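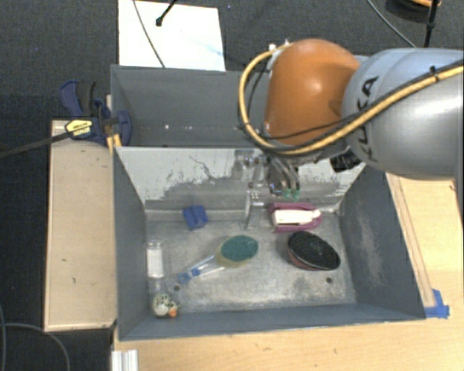

Bin picking practice is the body of rules, standards and working habits that governs how a robot arm removes single objects from an open container. It covers the safety of people near the arm, the fixing of bins and fixtures, the routing of cables and hoses, and the way results are recorded and reported. The term is used mainly for cells that handle mixed household goods, where the objects differ in shape, finish and stiffness.

Scope

Industrial arms fall under ISO 10218, which addresses the robot itself and its integration into a cell. Where a person may share space with a moving arm, ISO/TS 15066 gives further guidance on contact limits. Neither document says how a picking trial should be set up. That gap is filled by house rules, of which the Dremden rules are a typical set. They were drafted by Valentyna Marchuk for the Hosuvgate test cells and later adopted, with changes, at the Ernelura site.

Workspace layout

Bins must not shift under load. A bin that moves even slightly after calibration puts every later grasp off by the same distance, and the error is easily mistaken for a vision fault. Common methods are bolting, end stops and bar clamps applied at the rim. Clamps are placed on the side away from the arm's approach, and the clamp body is entered in the collision model along with its handle and bar.

Bin positions are marked on the table with tape so that a bin can be put back after cleaning. Under the Dremden rules, the walls are modeled 5 mm thicker than measured. Sloped walls are modeled as sloped, never as a vertical box, because a box model blocks valid grasps near the floor. Scuffs and bare metal on the inside of a bin are acceptable, but the camera exposure has to be checked again when the surface has changed noticeably.

Cable and hose management

Hoses and cables mounted outside the arm need enough slack for the full range of each wrist joint. Too much slack lets a loop catch on the bin rim. The usual check is a slow run through the extreme wrist poses at reduced speed, with the bundle watched at each tie point. Ties are inspected before each session, and a loose tie is grounds for stopping work.

Object sets

A test set should include items known to be difficult. Clear plastic returns poor depth data, glossy surfaces produce false highlights, and bristles give way under a fingertip. Brushes are widely used for this reason: the handle and the head call for different grasps. The Yimyam set, used at both sites, contains 389 items, of which 20 are drawn for each trial series. Items are returned to the bin by a person only when the arm is in a protective stop.

Recording

Each attempt is logged as a success, a drop, a miss or a collision. A pick counts as a success when the item has been released at the target location. Attempts longer than 60 seconds are ended and logged as a miss. Reports state the gripper type, the bin dimensions and whether objects were placed by hand or poured in. Results from hand-placed and poured bins are listed in separate tables.

See also

Collision model
End effector
Hand-eye calibration
Protective stop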